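Robots on the Cake Bench: What Changes for the People Who Finish the Cakes
Student project report, Workplace Technology module
Afolabi – final version

Contents
Why I picked this
Where I went and what I did
What the job was before
What the job is now
Pay, grades and who gets asked
What I would do differently
Notes

Why I picked this

Most of the reports I read for this class were about warehouses or car plants, and I can see why, because there are a lot of numbers to work with. I wanted something smaller. I spent two summers behind the counter of a bakery before college (mostly boxing things up and getting the ribbon wrong), so when our instructor handed around the list of places willing to take a student, I grabbed the one with cakes in it before anybody else could!

The place is the Gravthorpe kitchen of Tollano, a company that makes small celebration cakes for cafes and hotel restaurants. Tollano bakes at one site and finishes at another. Finishing means everything that happens after the cake is on its plate: toppers, berries, leaves, the little card that goes out with it. A team of eight finishers does this, and since last November they have shared the work with a two-armed robot bench that everybody there just calls Oromach, which is really the name of the project. I'll do the same.

My question was pretty simple. When part of a hand job goes to a machine, what do the people who used to do all of it end up doing, and how do they feel about it?

Where I went and what I did

I visited seven times. I sat in on early shifts, which start at 5 a.m. (I'm not a morning person and my first set of notes is close to unreadable), and I talked with all eight finishers, two shift leads and the person who looks after the Oromach schedule. I said I wouldn't use names, so I'm calling people "one finisher" or "a shift lead" all the way through. It makes for slightly dull reading in places, sorry.

I also had a short paper survey with five questions on it. Everybody filled it in, though one person answered every question with "ask me in a year," and I have counted that as an answer.

The bench is set up away from the main finishing line, with a computer desk beside it. I had pictured something fenced off and huge. It's a table you could walk up to, and people do walk up to it between runs, usually carrying a plate.
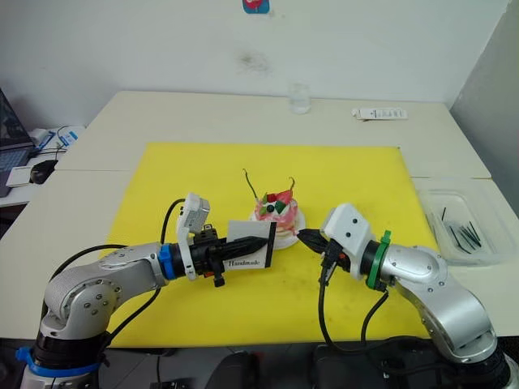
What surprised me most on my first visit was how much talking went on. The finishers comment on what the arms are doing the whole time, the way you'd talk to somebody parallel parking. "Left a bit. No, no – okay." I asked if that was normal and one of them said she had talked to her piping bags for years, so this was no change at all.

What the job was before

Before Oromach, one finisher took one cake from start to end. The cake came in on a rack, the finisher plated it, did the top, did the rim, checked it against the order sheet and placed the card. If something looked off they fixed it on the spot, and the fix was never written down anywhere. A shift lead told me that was the part of the job she knew least about until they tried to automate it. People were nudging leaves over, swapping a tired berry for a better one, turning the plate so that the best side faced the customer. None of it was on the order sheet.

On a busy day the line sent out 500 cakes. Finishers described those days as tiring on the hands and neck, and several brought up the cards before I had even asked. Placing a card sounds like nothing. Do it all morning with sticky gloves and it becomes the thing you complain about on the ride home.

They also told me what they liked. Almost everybody said the tops. Picking where the fruit goes is the one moment when you get to decide something, and people have styles. Two of the finishers could look at a rack and tell me who had done which cake, and then they got into an argument over one of them, so I can't say how reliable this is.

What the job is now

The bench does not replace a whole finisher. It takes on small steps, one at a time, and the team works out with the schedule person which steps those are. Handling near the plate is the hard part, because a cake is soft and the plate is smooth and there's fruit sitting in places where you would like to put a gripper. A finisher can feel through a glove that something is about to slide. With the arms, you have to set up the approach so that it doesn't come to that.

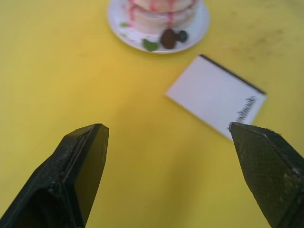

So a new kind of work has appeared, which the team calls minding. Whoever is minding sets out the plate, watches the run, stops it if they don't like where it's heading, and writes down why. The writing down was the biggest complaint in my survey. Finishers didn't sign up to type, and one of them told me her notes for the first month were all some version of "bad." By the time I visited she was writing things like "came in too low on the rim side, go over the berries instead," and she was kind of proud of that, though she'd probably deny it.

I think this is the most interesting thing I found. The fixes that used to happen silently now have to be put into words. In class we talked about tacit knowledge, meaning the stuff you know how to do but couldn't explain, and I had filed that under things that matter for the test. Then I watched a person with years of experience try to explain how she knows a leaf is in the wrong spot. It took her the better part of a coffee break and she had to get up and use a saucer.

Minding also changed where people stand. On the old line you worked elbow to elbow. The minder is over at the bench, often alone, with the computer desk for company. Some people loved it (quiet!) and some really didn't. After complaints in the first weeks the rota was changed so that minding is a half shift at most, and the finishers I talked to thought this was the best decision anyone had made about the whole project. It came from them, by the way. It was written on the whiteboard in capital letters.

Then there's the question of layout. A person works around clutter without thinking. The arms need things to be where they're expected to be, so plates, cards and toppers have to be set out with some care, and the finishers have become pretty strict about it. I put my water bottle down on the bench once and was told about it right away.
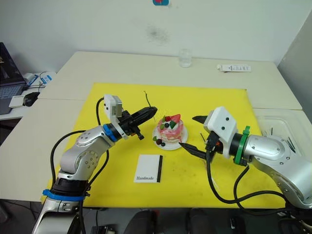

Cards got more discussion than any other item in my interviews, and opinion was split. Some finishers would hand the cards over tomorrow and never think of them again. Others felt a bit funny about it, and the wording has a lot to do with that: the card lying in front of the plate says "Handmade" in small dark letters. I asked everybody whether they thought the word still fits when arms have done part of the finishing. Five said yes, since a person bakes it, a person decides on the look and a person signs off on it. The others weren't sure, and one wanted it changed to "Hand finished," which I pointed out might be even less accurate. She laughed and said to put that in the report, so I have.

I don't have a strong answer on this one myself. I went in thinking it was a marketing question, and I now think it's partly about whether the finishers see themselves in the product. The ones who were most relaxed about the word were also the ones who did the most minding. That could be because minding makes you feel in charge, or it could be that relaxed people volunteer for minding. With a group this small I can't separate the two.

Pay, grades and who gets asked

Nobody has lost a job at Gravthorpe over this, and I was told so by both management and staff, separately. What hasn't been settled is the grade. Minding isn't in the job description. It takes judgment, it involves records, and at the moment it pays the same as the line. A shift lead said a review is coming. The finishers had heard about the review too, and were less excited about it than she was.

Training was a mixed story. Everybody got a morning of it before the bench started up, and everybody told me a morning wasn't enough. What worked was pairing, where somebody who had minded before stood next to somebody who hadn't. The pairing wasn't planned. People just did it, and later it was added to the rota.

On worry: my last survey question asked whether people expected to be finishing cakes in the same way a few years from now. Most wrote no. I expected that to go with being unhappy, and it mostly didn't. A few of them would be glad to be rid of the repetitive steps as long as they get to keep the tops. The tops came up again and again. If I had one recommendation for Tollano it would be to ask the team which steps they want to keep before choosing which ones to try next – and to ask on paper, because the quieter people said much more in my survey than they did in the break room.

What I would do differently

I'd go for longer. Seven visits felt like a lot when I was setting an alarm for them, but I only saw early shifts, and the afternoon crew may see things differently. I also should have talked to somebody at a cafe that buys the cakes. I asked the finishers what customers think and they told me, reasonably enough, to go ask the customers.

I would drop survey question three, which asked people to rate their "relationship with the technology." Two people left a question mark next to it and one drew a heart.

Notes

Interviews were written up by hand the same day and checked with the person before I used anything from them. Survey sheets are in the folder with my consent forms. The rota pages in the appendix are copied with permission and have the names taken off.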